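How to cut the salt in a week of home cooking

Most of the salt we eat is already in the food when we buy it. You can bring it down without giving up the meals you like, but it helps to go slowly so your taste has time to adjust.

1. Write down what you eat for two days, sauces and snacks included. Stock cubes and bread are the ones people leave out.

2. Read the labels. Look at the figure per 100 g, as portion sizes vary from brand to brand.
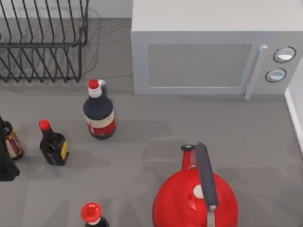

Kettle, microwave and dish rack on a grey worktop.

3. Change one thing at a time. Start with stock — use half a cube in the same amount of water and add a bay leaf. Keep to that for a week before you change anything else.

4. Rinse tinned beans and lentils under the cold tap, then drain them well.

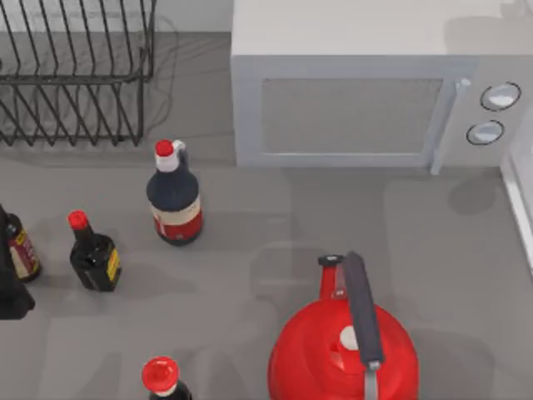
5. Salt at the end, after tasting. Soup for four that had a teaspoon at the start will often do with a pinch. Lemon juice or vinegar goes in at the same point.

6. Cook plain rice and potatoes without salt if the sauce has any in it.

If you take tablets for blood pressure or your kidneys, ask your GP or pharmacist before using a salt substitute. Many contain potassium.

Margaux Pichon
Last updated 31 Jul 2024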